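Jury service and employer pay: county courthouse questions
Posted by Monique Roussel, February 13, 2021

I have been summoned for jury selection in a civil matter between Candar and Waltlow, and I seek guidance on one point. My employer pays full wages for the first 3 days of service only. The questionnaire asks whether service would cause hardship. May I raise the matter there, or must I wait to be questioned in person?
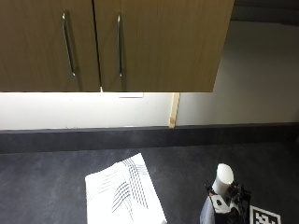
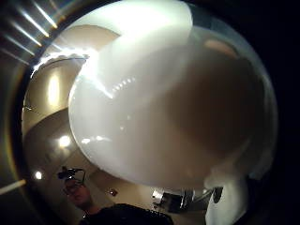
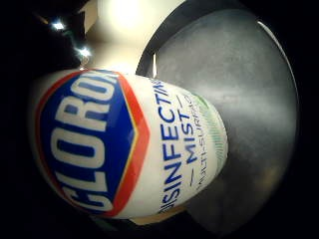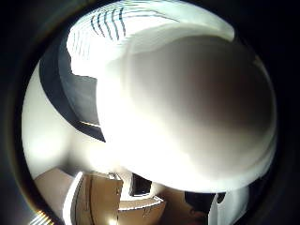

I would add that the panel is large (the notice refers to 336 names) and that I do not wish to appear unwilling to serve.

Ysaline Pons replied:
You should state it on the questionnaire. The judge and both sides receive a copy before selection begins, and a hardship request made early is treated with more patience.

M_Toom replied:
I respectfully disagree. In my county, written hardship claims were set aside and every person was asked again in open court. I would bring a letter from the employer and hand it to the clerk.

Ysaline Pons replied:
The two methods do not exclude each other. The letter may be attached to the form.

Liên Đặng replied:
Please note that loss of pay alone is often found insufficient. I was seated for some 20 days in the Hevero matter despite such a letter. Members should consult the summons, as local rules differ.

Monique Roussel replied:
Thank you. I shall complete the form and attach the letter.

Recent threads
Postponing a summons a second time
Parking at the courthouse annex
Are alternates permitted to take notes?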